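How I Re-Dress the Cables on Our Two-Arm Cell

I look after a small two-arm workcell that we call Plindum, and the job I get asked about most is the purple cables. I've been putting off writing this up because it always felt too small to bother with. Then Kyriaki Mitsotakis-Vlachou, who runs the twin of this cell on the floor below, snagged a wrist cable and lost a whole afternoon to it, so here we are in December 2023 with me typing away.

A bit of background first. Each arm has one long cable that leaves the wrist, follows the links down and finishes near the base. Arms move, cables don't like being bent, and sooner or later a tie slips and the slack ends up somewhere silly. I go over mine every 300 hours of run time. You might get away with longer if your arms mostly reach forward and don't twist much at the wrist. Mine twist all day long!

What you'll want nearby: small flush cutters, a handful of soft ties, a flashlight, a lint-free cloth and a roll of fabric tape. I use the Trumirent tape because it peels off without leaving goo behind, but any decent cloth tape will do.

Step 1. Park the arms

Drive both arms to a low, inward pose with the grippers facing each other over the middle of the floor. I saved mine as pose 7 so I can call it up from the menu and not have to jog anything by hand. The nice thing about this pose is that you can follow the cable from wrist to elbow to base without moving your head much. Look at it with the power still on and don't reach in yet — just look. Does the cable follow the forearm, or does it wander off on its own? Does it go over the elbow or get squashed beside it?

I leave the storage box and the rack where they are. A cable that clears an empty floor may still catch on the rack, and I'd like to know about it now.
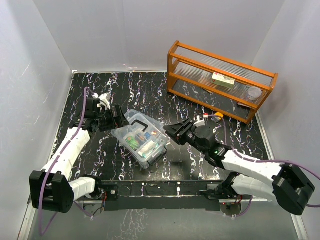
Step 2. Power down and wait

Support the arms before you cut the power if yours sag when they go limp (mine drop a little at the elbow, and it's never graceful). Then switch off at the supply, pull the plug and give it a couple of minutes. Check that any little lights on the wrists and the base boards have gone out before your hands go in.

Step 3. Start at the wrist

Most of the trouble starts at the connector end. Hold the connector body, never the cable, and give it a gentle wiggle. It should feel firm. If it rocks, unplug it, look down it with the flashlight for a bent pin, and seat it again until it clicks.

Now make the wrist loop. You want enough slack that the wrist can turn all the way both ways, and no more than that. I turn the joint by hand to one end of its travel, let the cable pull itself out to the length it needs, add a finger's width and put the first tie on there. Then I turn it all the way to the other end and see if the loop rubs on anything.

Step 4. Work down to the elbow

Tie the cable along the forearm but leave the ties loose enough to slide. Chun-hung Hsieh taught me to do this, after I'd proudly cinched everything down tight and worn through a jacket in 29 days. The cable has to be able to creep a bit as the elbow folds.

Fold the elbow closed by hand, then open it, and only then trim the tails. Trim them flush! A tie tail cut at an angle will scratch you every time you reach past it, and I have the forearms to prove it.

Step 5. Tidy the base

Leave a lazy curve where the cable comes off the arm, and keep it away from the small wires by the mount. Those thin ones are the easiest thing to yank in the whole cell. I wrap tape over any spot where the jacket looks shiny and write the hours on it in marker. The oldest bit of tape on Plindum says 1,282 and still looks fine, so I've left it alone.

Wipe the floor down while you're there and count your tie clippings out into a cup. They hide beautifully on marbled black.

Step 6. Power up and try it slowly

Plug in, clear your hands and send both arms back to the parked pose at the slowest speed you have. Then run a short job that uses both of them. For mine I use the clear box with its lid off, because picking small parts out of it makes the wrists dip and turn more than anything else we do.
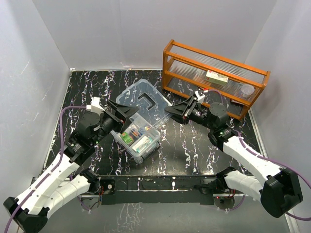 Plindum with both grippers facing in and the box open, its lid lying behind it.

Keep a hand by the stop button and watch the loops, not the grippers. If a loop swings out toward a wall, stop and shorten it a little. If it goes tight at any point, stop right away and go back to step 3. I run the job slow, then at half speed, then at full, and I listen as much as I look — a cable dragging over an edge makes a soft zipping sound that's easy to pick out once you've heard it.

Last thing, put the hours and the date in the log. Ours lives in a folder called Flurnen (don't ask, it was there before me), and the next check on this cell is due in March.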